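Category: List archive > Manipulation > Methods

Re: Uvgate pretraining, bimanual results

Moataz Lahlou wrote:
> We now have the Uvgate numbers on the two-arm bench. Trained on
> 50 demonstrations per task, the policy finishes 20 more runs in
> every hundred than the Brilora baseline. I think this settles
> whether the pretraining carries over.

Moataz,

I don't think it settles much. Both figures come from 2 seeds, and your note doesn't say how far apart those seeds were. If one did well and the other sat level with Brilora, the average tells me very little.

My other worry is the layout. As far as I can tell the plant and the basket went back to much the same spots before each run. A policy that has learnt where to send its wrists would score well on that without looking at anything. Did anyone shift the basket, or swap it to the other side? Halima asked the same in February and I never saw an answer.

I'd also like the failures sorted by which arm let go first. The part I trust least is the middle of the table, where both grippers are working within a finger's width of the leaves and a small slip by either one gets scored as a miss for the pair.

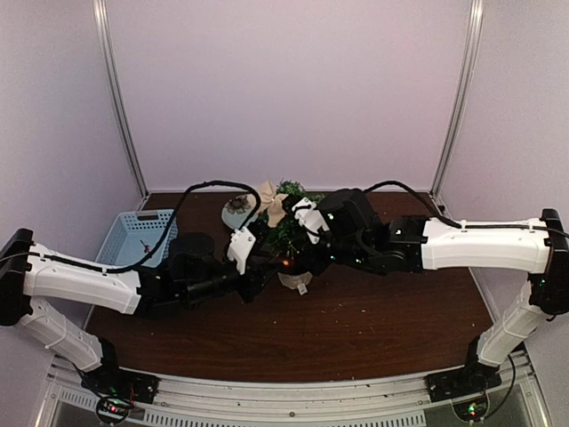 Ghizlane replied off-list that the Stemmont group reran their own baseline with fresh seeds and lost half the gap. I'd want the same done with yours before it goes in the draft.

Zineb Tahiri

This site uses cookies to remember your archive settings. Accept | Manage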